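I edit a small quarterly about home canning. Paid circulation is 2,601. A few notes on how we price a subscription.

Printing is the biggest bill. We moved to Vanhove in June and they want a minimum run of 300 on back issues. We used to order 70 at a time.
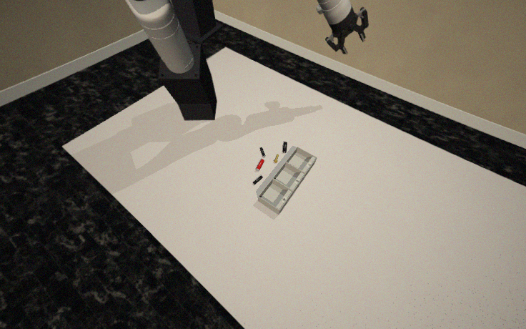
Postage comes next. It went up again, so the overseas rate goes up too. The domestic rate stays where it is through the winter issue.

Lovely Galang asked if we'd drop paper and go digital only. No. Most readers keep the magazine in the kitchen and write on it. 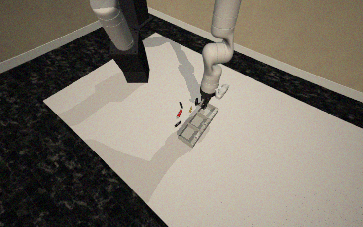
Vol. 2, No. 4

Jozef Maes has the tomato acidity piece in the new one. It runs long and I left it long. Bottled lemon juice, not fresh, and he explains the testing.

If your address changed, write before the labels get printed. Returned copies cost us twice.

Recent posts
Pressure canner gaskets: when to replace
Pickled beets, reader corrections
Where to buy lids in bulk
Index to volume 1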